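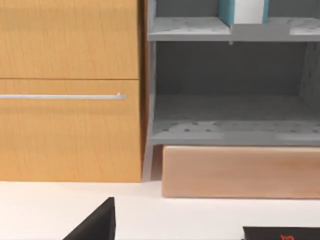
Working From Home Courses: Frequently Asked Questions

Abhishek Sachdeva reviews paid courses that promise to make you better at working from home. He buys them with his own money. These are the questions readers send in most.

Do any of these courses work?

Some people finish one and feel better organized. I can't tell you the course did it. Anyone who sets aside 16 evenings to think about their workday will probably clean up a few bad habits, and they could do that with a notebook.

Which ones have you taken?

Tirine, Bavow and the starter level of Emell. I quit the second level of Emell after the lesson on choosing a chair, which ran longer than the one on dealing with your boss.

Tirine says its students gain 9 hours a week. Is that true?

I asked how they got that number. They sent me a page of quotes from happy customers. The hours come from a survey filled in by students on the last day of the course, right before the discount code for the next one. Treat it as advertising.

What do they cost?

Bavow is $52 a month and renews until you stop it. Tirine is a single payment of $200. Emell changes its price so often that I have given up listing it. Check the page in a private browser window, then check again in the morning.

Is the "deep focus" method backed by research?

All three say so. Two of them give no sources. Bavow gives a reading list, and I read what I could get for free. Most of it was about students taking short tests in a lab, and I don't see how you get from there to answering email at a kitchen counter.

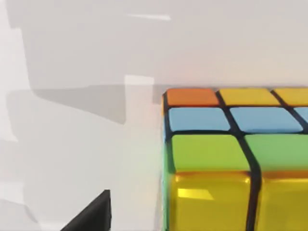

Should I put my phone in another room, like they say?

Try it for a week. It costs nothing, and it's the one tip I kept. I would be happier about it if Tirine didn't also sell an app that sends reminders to the phone.

I live in Lagos and my power goes out. Do the courses cover that?

No. Every schedule I have seen assumes steady power and a fast connection. A reader there told me she wrote to Bavow support in March and got back a link to the lesson on morning routines.

Can I get a refund?

Bavow refunded me without a fight. Tirine wanted proof that I had done every worksheet first. Read the terms before you pay, and save a copy.

Do you get paid for any of this?

No. There are no affiliate links on this page. You should still ask that question of anyone who reviews courses, me included.

Will you review the new Emell level?

Only if they publish the lesson list before taking my card number. I've asked twice.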